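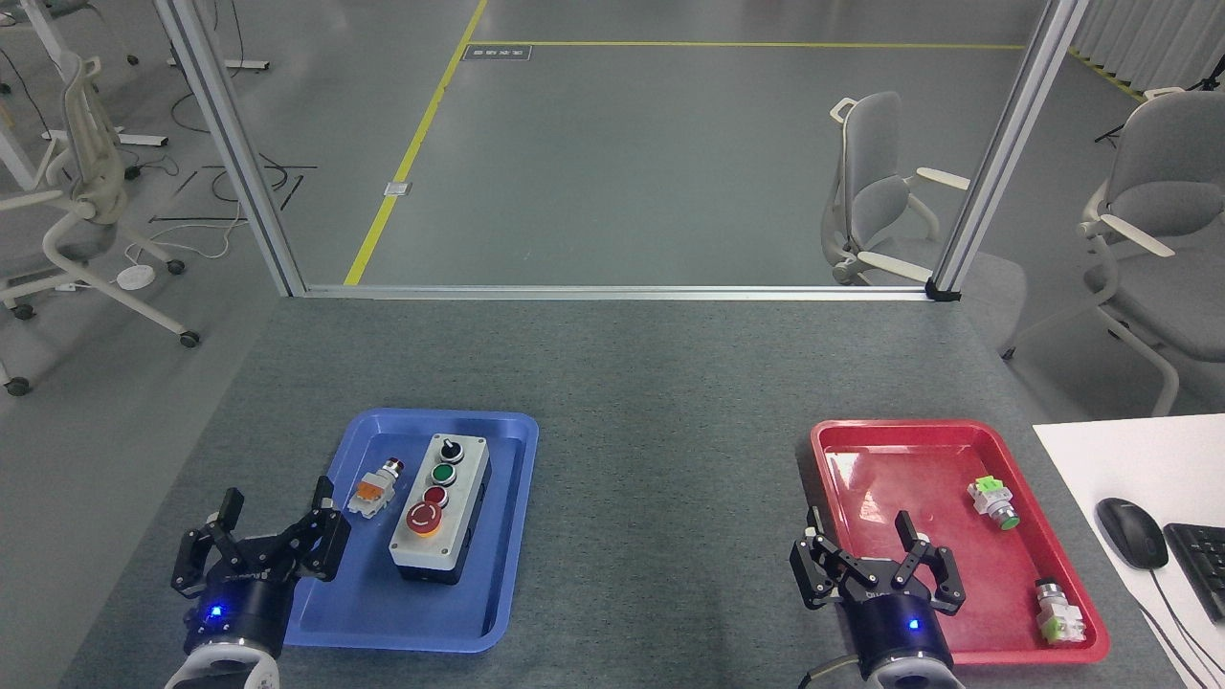
8 de agosto de 2025
Illia Hordiienko

Tema 6. Cómo leer un anuncio de vivienda

Partimos del anuncio de Lalcombe que repartí en junio. Dice «luminoso», «zona en alza» y «oportunidad única». Ninguna de las tres cosas se puede comprobar, y por eso se escriben. Tachadlas y mirad lo que queda: 70 m², un dormitorio y un precio.

Superficie. ¿Construida o útil? El anuncio calla. En la nota simple figuraban 63 m² construidos. La agencia, Prendora, respondió que la diferencia era «la terraza». Pedid el plano acotado y medid vosotros.

Vistas. «Vistas despejadas» describe el solar de enfrente mientras siga vacío. Consultad el planeamiento antes de creer nada.

Tiempo en el mercado. El piso se publicó, se retiró y volvió a salir con fotos nuevas: 11 meses en total, aunque el portal lo mostraba como novedad. Yo desconfío de toda etiqueta que el vendedor pueda reiniciar.

Comparables. El informe de Tamayo usa seis ventas, dos de ellas en otro barrio. Con esa selección se justifica casi cualquier cifra. Preguntad siempre qué operaciones se descartaron y quién paga el informe.

Para la próxima sesión: leed el caso Skurnov y traed subrayadas las afirmaciones que tengan respaldo documental. Sospecho que serán pocas.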